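Sernside team builds drawer-opening set in simulation

A small robotics group at Sernside has begun collecting examples of a simulated arm opening drawers, with the aim of training a control system that can later be tried on real furniture.

The work is led by Corina Lanz and is paid for by Veston, which makes storage units for workshops and clinics. The group has recorded 317 runs so far and wants 400 before training starts in February.

Each run puts a white arm beside a dark blue cabinet with two drawers. An operator steers the arm from a desk with a hand controller, and the software stores the joint positions, the state of the gripper and the view from a fixed viewpoint. The operator is told which drawer to go for before the run begins.

The upper drawer, with the gripper at its handle:

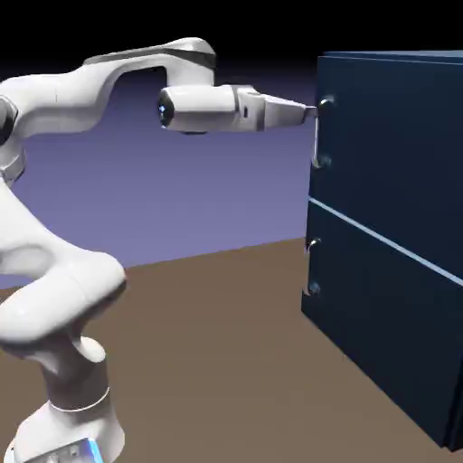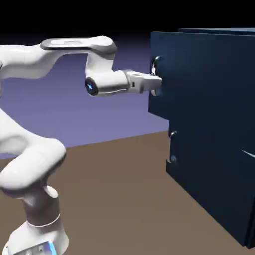
What counts as a good run

Not every recording is kept. A second person watches each one and marks it as clean, usable or rejected. Runs in which the gripper slips off the handle are put in a separate folder — Lanz wants them later, to teach the system how to recover from a poor grip.

"The handle is the hard part," she said. "Once you have hold of it the pull is quite simple, but people come at it from all sorts of angles and we want to keep that variety."

Of the runs recorded to date, 84 were rejected. Most were lost to a fault in the first version of the recording software, known within the group as Elent, which dropped the gripper signal when a run went on too long. The fault has been fixed and the affected runs are being done again.

Jonas Aebischer, who looks after the simulator, said the cabinet model had also been changed. Its drawers used to slide too freely, and operators could open them with a light knock. They now have more friction, with values taken from a Veston unit measured in the workshop.

Next steps

The group plans to add a version of the task in which the drawer must be closed again, and another with the cabinet turned slightly away from the arm. Tests on a real cabinet will follow in the Leitner building, where a bench has been booked for 72 hours.

Veston has not said whether it will use the results in a product. Lanz said the recordings would be shared with other groups on request, along with the rejected runs and the notes on why they were turned down.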